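Prornham Forum > Teaching by Demonstration > Cup-to-bowl task

Flukik
Our group recorded 303 demonstrations by remote control. Please advise whether hand guiding would be preferable.

Kudik
Hand guiding is recommended. Operators feel contact directly, and 167 demonstrations sufficed for us.

Gape
I must disagree. A guiding hand blocks the wrist view. The approach to the small lidded cup should be recorded with fingers open and the bowl in place.

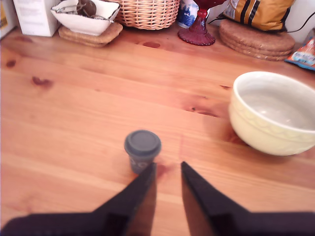 Operators should also pause for around 2 seconds before closing the fingers.

Kudik
The pause is objectionable. Our policy learned to wait.

Flukik
Noted. We will trim the pauses and retain remote control.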